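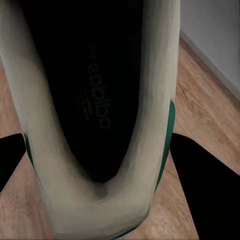 I wore the same pair of runners for nearly 6 years, and I only gave them up when my physio picked one off the floor, bent it in half like a taco and handed it back to me without a word. So began my winter of shoe shopping, a pastime I'd managed to dodge for most of my adult life.

I should say I'm not a runner. I walk. I walk to the station, I walk the dog, I walk the long way round to the bakery in Lenihan because the short way goes past the other bakery and I'd end up in both. Walking is what I do instead of having a hobby, and it had never crossed my mind that I might be doing it in the wrong size.

I was, though! The woman at the shop measured both feet, standing up, in the late afternoon (they swell during the day, so a morning fitting can leave you pinched by dinnertime) and told me I'd gone up a full size since I last checked. Last time I checked I was in my twenties. Apparently feet spread a bit as you get older, along with everything else, and plenty of us are still cramming ourselves into the number we memorised at school.

Then came the walls of shoes. I tried a pair of Barens that felt like standing on two loaves of bread, lovely for 60 seconds and seasick by the time I'd reached the mirror. The Grunars were firmer and I liked them a lot, right up until I saw the tag. They were 300 dollars, and I have driven cars that I worried about less. The Pridias sat somewhere in the middle, a bit plain, and they were the ones I forgot I had on. The shop assistant said to pay attention to that. Never mind the foam and the clever names for the foam - walk up and down until you start thinking about lunch, and see whether the shoe interrupts.

She was full of this stuff and I've been boring my friends with it ever since. Bring the socks you'll really wear. Leave a thumb's width at the front. If the heel slips, try lacing through that mysterious extra eyelet at the top, which I had always assumed was a manufacturing error. And don't believe anyone who tells you a shoe needs breaking in. A leather boot, sure, but a runner should feel right on the shop carpet.

The other thing I've changed is how I treat them. I used to kick mine off with the laces still done up, treading down the heel with the other foot, and then leave them on the verandah to cook. Now I undo them like a grown-up. When they've been through a puddle I pull out the insoles and stuff the shoes with newspaper, well away from the heater, and they're usually fine by the next evening. The washing machine is off limits, much as it pains me.

The old pair is by the back door and gets worn for mowing. My physio doesn't need to know about that.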